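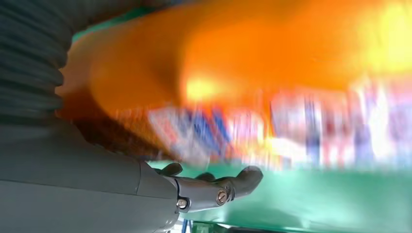 Wrist view during a pick trial. The corrugated hose is at upper left, with the gripper below it.

August
By Yaowalak Phuthong

I have been asked by several colleagues to set out the events that led us to suspend picking trials on the second cell at Grullcombe. The formal report has been filed with site management. What follows is my own account, written for readers of this page who work with similar arms and who may have the same weakness in their own setups.

The fault concerned the corrugated hose that runs along the arm to the wrist. On our cell the hose is held by 2 clips, one at the elbow and one behind the wrist joint. The wrist clip had worked loose. With the clip in place, the hose follows the arm closely and moves very little. Without it, the hose forms a free loop that swings outward whenever the wrist turns quickly.

At 2:40 in the afternoon, during a run of mixed items, the arm completed a pick and began its turn toward the drop point. The loop caught on the corner post of the cell. The controller read the added load as contact with an item and did what it had been told to do in that case, which was to slow down and continue. It continued for 15 seconds. By the end of that time the hose had pulled out of its fitting at the wrist and the arm had stopped on a position error, with the item still in its grip.

No person was inside the guarded area, and no one was hurt. I wish to be clear, however, that the emergency stop was not pressed. The operator on shift was watching the item, as our own instructions tell operators to do, and had no reason to look at the corner post. I do not regard this as a failure on the operator's part.

Čestmír Polák of Rawashdeh, who services our arms, came to Grullcombe the next morning. He found that the screw holding the wrist clip had backed out and was lying in the base tray. The screws on the gripper were tight. He also pointed out something that I should have seen for myself: our inspection sheet has 34 lines, and the hose clips are on none of them. The sheet was copied from the cell at Mutberg, where the hose runs inside the arm.

We then went back through the run logs. The wrist motor on the second cell had been drawing slightly more current on left turns for some time before the stop. The increase was small and stayed under the alarm limit. I had seen the chart in a weekly summary and had put the change down to heavier stock.

The following changes are now in force:

Both hose clips are checked by hand before each shift, and the check is signed.

The clip screws are replaced with a locking type and marked with paint, so that any turn can be seen from outside the guard.

Unexpected load during a transfer move now causes a full stop. Slowing and continuing is allowed only during the approach to an item.

Both clips are replaced every 2000 hours, whatever their condition.

The third change has cost us some output – the cell now stops on minor contacts that it used to ride through – and I have been asked whether the limit could be raised. My answer for the present is no. We do not yet know how many of those minor contacts are harmless.

One matter remains open. The team at Arkidcombe uses the same arm with the same outside hose, and has reported a worn patch near the wrist fitting. Mr. Polák is to look at it when he is next there. Until he has done so, I have recommended that they run at reduced speed, and they have agreed.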